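Rye, salt and a long cold proof: Anika Oyelaran on baking to raise money

28 February 2025

Anika Oyelaran does not describe her Friends of the Mill loaf as a charity product. She describes it as a rye bread with a hydration problem that took most of November to fix. The money it raises goes to rebuilding the kitchen of a community mill and bakery damaged by flooding, and she is willing to discuss that too, but she starts with the flour.

"The rye we had been buying was milled very fine," she says. "Then we switched to a coarser grind from the same grower and kept the same water. That was a mistake. Coarse rye takes water slowly. You think the dough is too wet, you hold back, and four hours later it is too stiff."

Her bakery, Wotia, supplies the loaf to two cafes and sells the rest over its own counter. It is baked twice a week. For each one sold, a fixed share of the price is set aside and transferred at the end of the month. Oyelaran chose a fixed share over a share of profit after talking with Jouko Niskanen, who handles her accounts.

"Profit on a single bread is hard to define," Niskanen says. "You can load the oven time onto it or leave the oven time off. A customer has no way to check that. With a fixed amount per loaf, anyone can multiply."

The recipe is built on a sour starter fed with whole rye, held overnight at room temperature. Caraway goes in whole. Oyelaran tried cracking it and found the flavor too strong on the second day, when most people are still eating the loaf. The salt was raised slightly at the same time, then lowered again.

"I kept notes on all of it," she says. "I had 16 versions by the end. Version 9 was the best one out of the oven, but it went stale fast, so it was dropped."

The version now on sale is baked in lidded tins. She had wanted a free-standing loaf, which she thinks looks better on a shelf. The coarse rye would not hold its shape through a long cold proof, and a shorter proof made the crumb gummy.

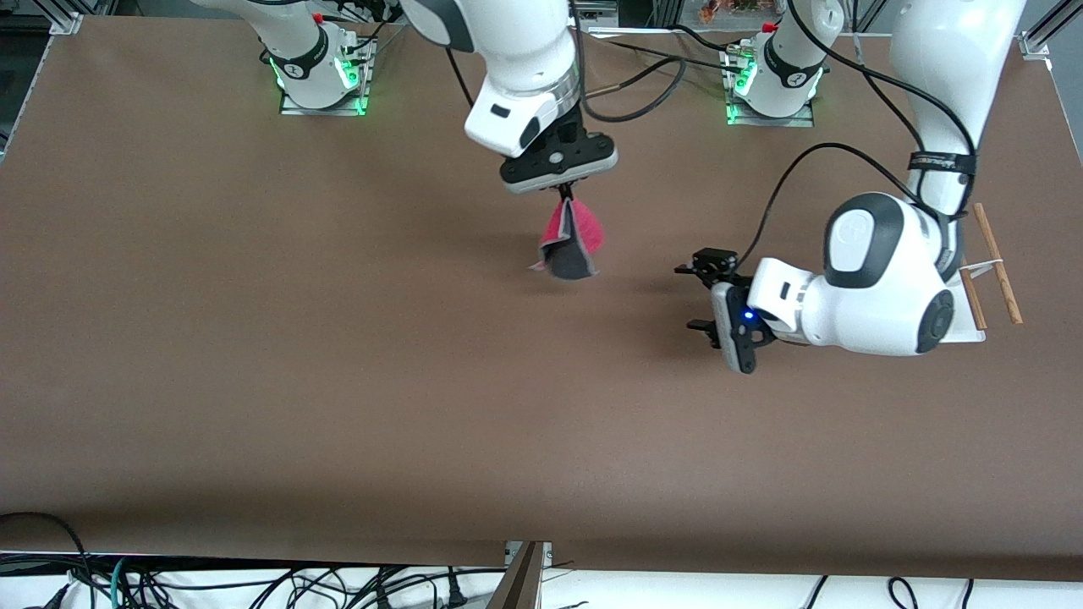

The tins brought their own trouble. The first batch had thin walls and browned the sides before the center was done. Milovan Krasniqi, who runs the ovens on the early shift, suggested starting hotter and dropping the temperature sooner.

"Everyone wants to open the lid and look," Krasniqi says. "If you open it, you lose the steam, and the top splits. So we agreed on a time and left it alone." He checks one loaf per batch with a probe and lets the rest follow.

Cooling turned out to matter more than he expected. The bread is not sliced until the day after baking. Cafes asked for it sooner and were refused. Cut warm, the crumb smears on the blade and the slices stick together in the bag.

The link to the mill came through Hằng Nghiêm, who taught a pastry course there and now makes the filled buns at Wotia. She had seen the kitchen before the flood and again after the water went down. The deck oven was lost, she says, along with the mixer and most of the dry store.

"The stone itself was fine," Nghiêm says. "The motor was not. People ask what the money buys, and I tell them it is wiring and floor drains for now. An oven comes later. There is no use putting an oven on a floor that won't drain."

She would like to add a second product, a sweet bun with poppy seed, and has costed it. Oyelaran is cautious. Poppy seed has to be ground fresh, and the grinder at Wotia is small – roughly 40 buns' worth of filling at a time before it needs to rest.

"I would rather sell one thing properly," Oyelaran says. "If the rye is steady through spring, we can talk about buns."

Orders for whole loaves are taken at the counter up to the evening before a bake. The bread keeps for about a week in paper, cut side down, and longer if frozen in slices. Oyelaran advises against the refrigerator, which dries it out. Her own preference is to leave it until the third day and toast it twice on a low setting.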